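Millo Project: Data Collection Working Meeting
Thursday, 10:00 a.m., Vandenberghe building, second floor
Minutes

1. Minutes of the previous meeting
Approved with one correction. The episode total in item 3 should read 407.

2. Progress
The set now stands at 568 recorded episodes. Of the new ones, 10 were rejected at review, eight for missing joint data and two for a wrong task label. The rejected episodes will be kept in a separate folder and left out of training.

3. Countertop grasping task
The group reviewed episodes from the glossy counter. The layout under review has three items: an apple near the front edge, a snack bar toward the back left, and a water bottle lying on its side. The bottle is the target. 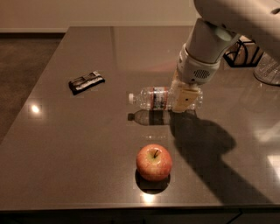

Item 3: bottle in the gripper, cap to the left, apple in front.

It was noted that the polished surface gives a second, darker copy of the bottle, and that the arm throws a wide shadow over the right half of the counter. One view was that a matte mat should be put down. The other was that the model will meet shiny counters in use and should see them in training. Agreed to keep the bare surface for half of the remaining episodes and use the mat for the rest.

4. Labels
Zummont labelers have been marking the start of a grasp at different points. Agreed that a grasp starts at first finger contact and ends when the fingers open. Existing labels will be checked against this rule before the next export.

The label sheet will also get a field for where the bottle is held. Holds near the base will be entered as "base," with cap direction in the next column. The snack bar and apple are to be listed as distractors in every episode where they are on the counter.
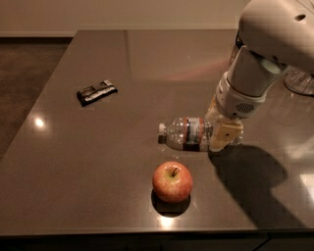 5. Storage and export
The Hornulico drive is nearly full. Older raw video will be moved to the archive once checksums match. Export format stays the same through August.

6. Actions
Buy matte mat: collection team.
Revise label sheet and send to Zummont: data team.
Archive raw video: data team.

Next meeting: Thursday, same time and room.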